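4. Supplier codes of conduct at Orell

Noemi Montoya and Imre Csizmadia read the code that Orell sends to its suppliers and compared the 2019 and 2023 versions. The newer one has 12 sections and covers working hours, waste and the right to complain.

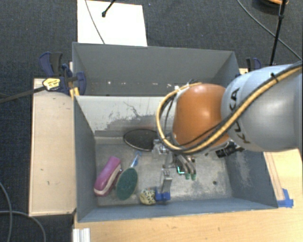
Figure 2. KUKA robot arm with its gripper at a metal bin.

We sent a questionnaire to 140 suppliers and 60 replied. Most had signed the code, but few had been visited by an auditor. Smaller firms found the waste section hard to follow.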